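In defence of the big ugly comfy couch

I grew up in a house with a good couch. It was green and stiff and had little turned legs, and we were allowed on it at Christmas and when somebody from the bank came by. The rest of the year we watched hockey lying on the floor with our chins in our hands, and my neck has never forgiven anybody for it.

So when we finally bought our own last September I wanted the opposite. I wanted cream leather, puffy all over, with headrests that stick up like loaves of bread. My sister-in-law (lovely woman, grey linen everything) looked at the brochure and said "oh, for the basement?" No! For the living room, right where people can see it when they come in.

The one I fell for was the Ledel, and it cost $3666 before tax, plus another 400 for delivery up our stupid front steps. That's a lot of money for something most magazines would crop out. I'd spent the spring sitting on the tasteful ones first, to be fair to them. There was a Felumholm with a back so low it hit me at the kidneys, and I lasted maybe the length of a coffee on it. Who are these for? People who perch, I guess. We're a family of leaners.
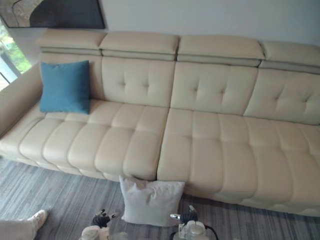 And leaning takes a headrest. I'll die on this hill. Somewhere along the way we all agreed that a couch should stop at the shoulder blades so the wall behind it looks nice, and now everybody I know over 40 watches television with a rolled-up sweater jammed behind their head. You'd never put up with it in a car.

Cushions are the other thing I've got opinions on. I like a couple of them in some colour that has nothing to do with anything, and I like them wherever they've ended up. I quit straightening them years ago. If one's on the floor, well, the floor's a perfectly good place to sit too, and somebody will want it under their bum by supper time.

I'll give the linen crowd this much: cream is a nutty colour if you own a dog or eat spaghetti. I keep a tub of leather cleaner under the sink and I go over the seats while the kettle boils, and the deep seams collect toast crumbs like you wouldn't believe. My 3 least favourite minutes of the week, but I've spent longer than that picking fluff off a velvet chair that wasn't even comfortable.

Anyway, my sister-in-law stayed over at the long weekend and fell asleep sitting up, head back, mouth open, before the second period. She hasn't said a word about the basement lately.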